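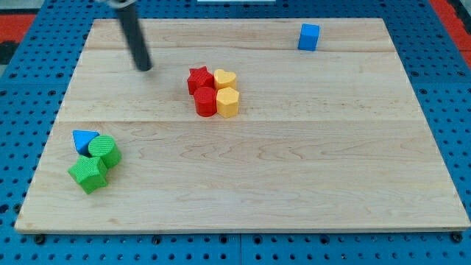
Why does wood have stripes?

Hi again, it's Roel Van Acker, back with another question from the Toltley letterbox. A reader in grade three wants to know why the kitchen table at her house has wiggly lines all over it, and whether somebody drew them on. Great question! I used to rub my finger along the lines on my desk at school when I was supposed to be doing spelling, so I've been thinking about this one for a long time.

Nobody drew them. The tree made them, bit by bit, while it was growing. We call the pattern the grain.

Let's start with the tree. A tree gets taller at the tips of its branches, but it also gets fatter, and the fattening happens in a very thin layer just under the bark. That layer has a fancy name, the cambium (say it CAM-bee-um). In spring, when there's lots of water about, the cambium makes new wood quickly. Later in the summer it slows down and makes wood that's tighter and often darker. Then winter comes and it has a good long rest. In places with cold winters, like where I live, you usually get one light part and one dark part every year, and together they make one ring.

So a tree stump looks a bit like a target, with rings inside rings. If you count them you can work out how old the tree was. My uncle had a stump behind his shed in Trukberg and I once counted 94 rings on it, with a pin stuck in every tenth one so I wouldn't lose my place. (I lost my place anyway and had to start over. Twice!)

But hang on — if the rings are round, why are the lines on a table long?

It's all in the cutting. Imagine a roll of coloured modelling clay with layers wrapped around and around. Slice it across, like a cucumber, and you see circles. Slice it the long way, like a hot dog bun, and you see stripes. Boards are nearly always cut the long way. Cut near the middle of the log and the stripes come out quite straight. Cut closer to the outside and you get swoopy shapes like mountains, or flames, or a very tall wizard's hat.

Different trees have different grain, too. Maple is pale and its lines can be so faint you have to tip it toward the light to find them. Oak is much bolder, with tiny holes you can feel with your fingernail. Those holes are the ends of little tubes that carried water up the tree, like a whole bunch of drinking straws. And a knot, one of those dark round spots, is where a branch used to be.

Want to try it? You'll need modelling clay in 4 colours and a grown-up with a knife.

Roll one colour into a sausage. Flatten the next colour and wrap it around. Keep going until you've used them all, then get your grown-up to cut the roll in half across the middle. Rings! Now have one of the halves cut the long way. Stripes! If you push a little ball of clay into the side before you cut, you might even get a knot.

Then go on a grain hunt around your house. Doors are good, and so are wooden spoons. Watch out for tricksters, though. Some furniture is covered with a printed picture of wood, and if you look hard you can sometimes find the very same knot twice.

Send your best grain rubbings (paper on top, side of a crayon, rub gently) to me at the Toltley letterbox. Next time I'll be answering a question about why onions make your eyes water, so ask if you can help with supper before then.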